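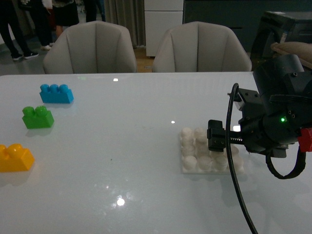
Romana Charvát thought we should have picked a street with a bakery on it, and after a month of counting people on Stanach Avenue I see her point. She wrote as much in the margin of our first draft and underlined it.

Search this site Go

Last updated 11/08/2018

Who Walks on Stanach Avenue?

Our group wanted to know if the new crosswalk at Ordale Park had changed how many people go on foot to the Gatchalian branch library. The city says walking is up. The city did not sit on a bench in July to check, so we did.

Over 28 sessions we logged 3027 people. Of these, 1566 used the crosswalk and 325 crossed wherever they felt like it, mostly right beside the sign asking them not to. The rest never crossed at all – they stayed on the park side and ruined our chart.

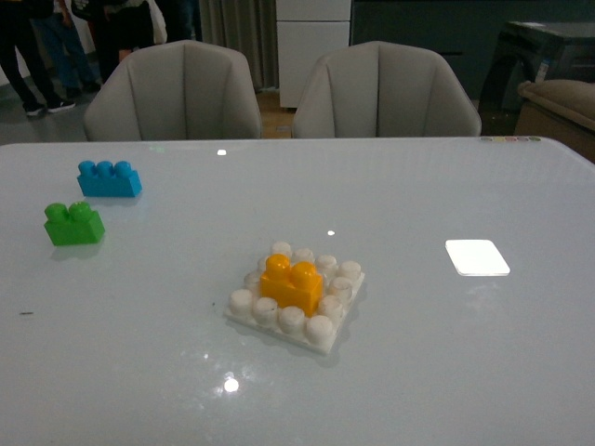
Fig. 2. Toy bricks and a baseplate on a white tabletop.

We have no count from before the crosswalk was painted, a gap our instructor found sooner than we did. Our results therefore show that people walk on Stanach Avenue. A second group may want to compare it with Eltomon Street, where there is no crosswalk and, as Romana keeps saying, there is a bakery.

Contact the department | © Student Projects | Back to top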